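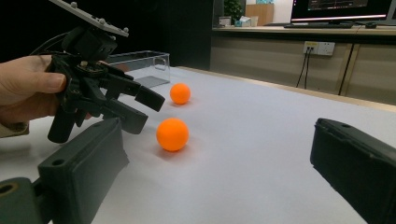 Védís Hafstein said the lantern walk should keep its old route along the harbour, and asked that the late start be looked at again, as families with small children had gone home before the singing.

3. Lantern walk, September
Siamak Mahmoudi reported that 1108 people took part last year. Start moved to 7.30 pm. Agreed.

4. Lanterns
Paper for 82 lanterns is left over. Kudo has quoted 3000 for the rest, delivery to Vistness included. Poul Eyvindsson to order — frames to be paid for separately.

5. Singing
Elínborg Mikkelsen asked for the harvest songs to come before the speeches. Left until the next meeting.

Apologies: Ragnheiður Dalsgaard.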